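**Cuaderno del taller, septiembre, 16:40**

Reto del club: abrir el cajón de la mesita, sacar la mano sin engancharse y no tocar el cable gris de la pared. Soledad propuso quitar el cable. Votamos que no, por orgullo.

Ama bajó la velocidad a 40 y cambió la espera entre movimientos a 300 ms. Baldur opina que 2 ya era velocidad de sobra. Baldur conduce igual.
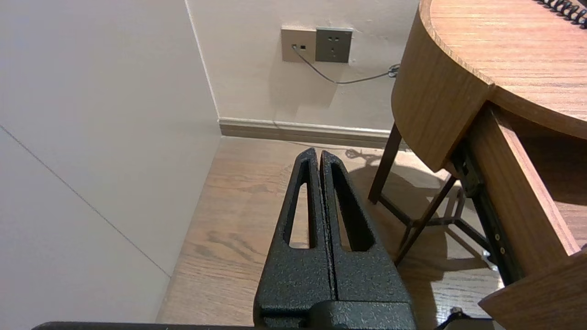
*Dedos juntos frente al rincón, cajón abierto.*

Pendiente: la referencia del tirador sigue en un papel con la letra de Odette, que solo descifra Odette. Pasarla al archivo `mesita` antes de tocar nada más.

Para la segunda prueba, objeto sobre el tablero: el cilindro blanco, cerca del borde delantero. Regla de Araceli: si cae al suelo, lo recoge quien escribió el código. De pronto todos recuerdan que el código es de otro.
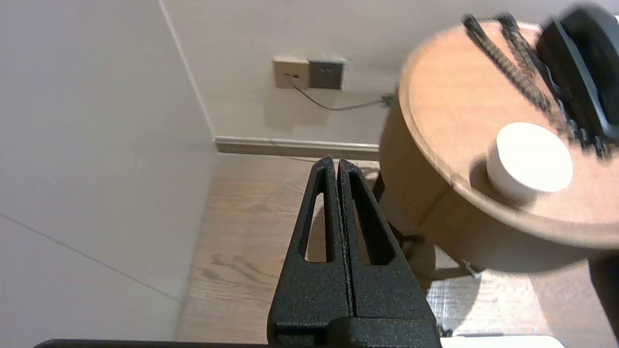 ## Para la próxima

- Copiar el registro (4.000 líneas, casi todas el mismo aviso).
- Ama: revisar el cierre de la pinza.
- Pedirle a Odette que escriba en mayúsculas.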